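Back at the shared workshop in Pavstead tonight with the two-arm build. We call it Botano. Thread for anyone following along.

Where we left off: both arms moved fine one at a time. Run them together and the second one lagged, and the handoff failed because the first gripper had let go by the time the other closed.

I spent the first part of the evening on the timing. The two controllers were each keeping their own clock. Now one of them sends a tick and the other follows it. The delay measured 277 ms before. It is 20 ms now and I can live with that.

Huia Kereama rewrote the wait step so the giving arm holds until the taking arm reports force on its fingers. Before that it was a fixed pause that I had guessed at.

Then on to the approach. Coming at a coffee cup from the side, with the fingers open a little and the other gripper staying back near the wall.

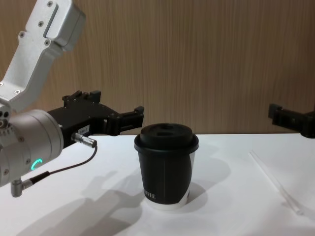
The side approach is less forgiving than coming down from the top, but a top grab puts the fingers on the lid and I don't want to teach it that. Paper cups also give when you squeeze them. I set the closing force low and I'm raising it in small steps.

Force setting so far: 2 on our scale, which goes up to whatever Flynn Brunton decided it should go up to. He wrote the scale. There is a note on the wall about it and the note is out of date.

Cable routing is still on my list. The gripper cable makes a loop below the wrist and I want it tied in closer before we turn the speed up. I have printed one clip for it so far. Wrong diameter. I'll measure the cable properly this time.

The log is at 638 runs across both arms. Most of those are from before the clock fix, so I'm going to archive them and start a new file. If you want the old ones, ask this week.

Next part is getting both grippers into the same small space without one driving into the other. I gave each arm a keep-out zone and then shrank the zones until they could meet over the table. With a slim upright part between them there isn't much room to be wrong.

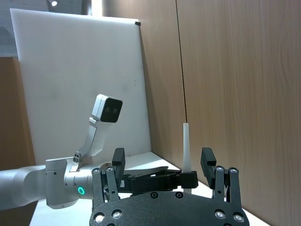 Rajitha Khondokar replied that I should slow both arms down inside the shared zone and leave the speed alone everywhere else, and asked if the zones move with the wrists or stay fixed to the table.

Fixed to the table for now. Moving zones would be better, but I'd have to redo the collision check and that is a November job.

Slowing down inside the zone is a good idea. Added it as a setting, off by default until I've tested it with the arms empty.

Still to do: cable clip, new log file, fix the note on the wall. I'll post the config once Huia has looked over the wait step again.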